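Looking After a White Tabletop

White tops are easy to live with once you know what marks them and what takes the marks off. These tips cover painted, laminate and melamine tops, the kind most people have in a kitchen, sewing room or garage. Stone and oiled wood need different care and are on their own page.

Everyday cleaning

Use warm water with a few drops of dish soap and a soft cloth. Wring the cloth out well. Water that sits along a joint or under the edge trim will swell the board underneath, and a swollen edge can't be pressed flat again. Wipe the whole top, then go over it with a clean damp cloth and dry it. Most of the gray haze people complain about is soap that was never rinsed off.

Skip scouring powder and the green side of the sponge. They take the shine off in patches, and the dull patches hold dirt.

Stains

Tea and coffee: baking soda mixed with water to a loose paste. Leave it on for ten minutes, wipe, rinse. Do it twice before you try anything stronger.

Ballpoint: rubbing alcohol on a cotton swab, working from the outside of the mark in. Test it first on the underside if the top is painted. Some paints go soft.

Permanent marker: same as ballpoint, but change the swab often or you will spread a purple smear.

Turmeric and curry: wash right away with soap. What is left usually fades in a sunny window over a week or so. Bleach is a last resort and can yellow melamine.

Scuffs from metal: these look like scratches but are often metal left on the surface. A white pencil eraser takes off the light ones. For the rest, use a melamine sponge with very light pressure.

Glue: let it go hard, then lift it with an old plastic card. Wet glue only gets pushed around. 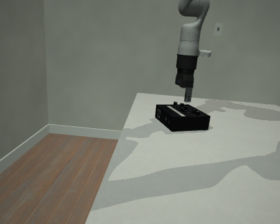
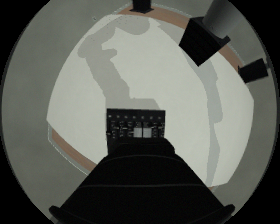

Rubber feet cause more trouble on white tops than food does. Dark rubber can leave a brown or yellow ring that has gone into the surface, and no cleaner will bring it out. Put a piece of felt or clear plastic under anything that stays in the same place for weeks. This goes for small black boxes like the one in the first picture as much as for a toaster or a sewing machine. Move things now and then and wipe under them. Wipe the bottoms too, as grit stuck there does the scratching.

Light

A white top shows every shadow, and it is easy to mistake one for a stain when the only light is behind you. Before you start scrubbing, move a lamp and look again. To find real dirt, turn off the overhead light and hold a flashlight low so the beam runs across the surface. Grease shows up as dull spots.

For close work, two lamps are better than one, set on opposite sides.

Scratches and chips

Fine scratches on a gloss top can be made less noticeable with car polish. We use Girnus, but any polish without color in it will do. Put on a little with a soft cloth, rub in small circles, and buff. Don't use it where food is prepared.

For deeper scratches, buy sandpaper in 2000 grit, wet it, and rub lightly along the scratch only. Polish afterward. This works on thick paint. It does not work on laminate or melamine, where the white layer is thin and you will go through it.

Chips on the edge should be sealed soon, before water gets in. Fill with a white repair paste, scrape level with a card, and leave overnight. Whites vary a good deal. Take a photo in daylight to the store, or better, a loose piece of trim if you have one. Our top was matched with Bamance 3708, which looked too cream in the tube and dried right.

Loose edge trim

Iron-on trim that has lifted can often be put back. Lay a sheet of baking paper over it, set the iron to medium with no steam, and press for a few seconds at a time. Follow with a block of wood, pushing hard until the trim cools. If the old glue is full of dust it won't grab. Scrape it clean and use contact cement.

Heat

Treat any pan off the stove as too hot. Laminate may put up with it once and then blister the next time. Cork mats are cheap, and a wooden board works just as well. Mugs are fine on paint that has fully hardened, but new paint needs longer than the can suggests. Ours was dry to the touch in a day and still took a ring from a mug three weeks later.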